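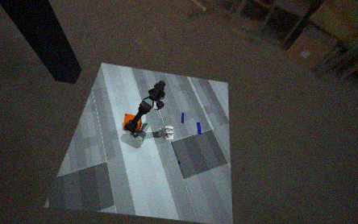 Image credit: Olesia Skoryk

Home | Modules | Handouts | Reading | Contact

Garden Construction, Handout 4: Laying a small patio

Read this before the October site visit to Skelcombe. Bring boots and a tape measure.

Levels
Set the finished surface at least 150 mm below the damp-proof course of the house. The patio should fall away from the wall at 1 in 70. On the Georgiou plot the patio runs 4.2 m out from the house, so the drop is 60 mm. Mark it on the pegs before any digging starts.

Digging out
Add up the layers: slab, bedding, sub-base. The Drusstead job used 40 mm slabs on 40 mm of mortar over 100 mm of crushed stone, 180 mm in all. Excavated soil bulks up, so allow for this when you order a skip.

Sub-base
Spread in two layers and compact each one. Check the fall again after the second.

Laying
Start at the house and work outward from a string line. Use a full mortar bed. Five dabs under a slab will leave hollows, and the slab will rock or crack.

Exercise
A patio at Jarness needs 94 slabs. Add 10 percent for cuts and breakages and round up. Show your working.

Further reading is on pages 215 to 219 of the course book.

Share (3) | Comments (0)

This site uses cookies. Accept | Settings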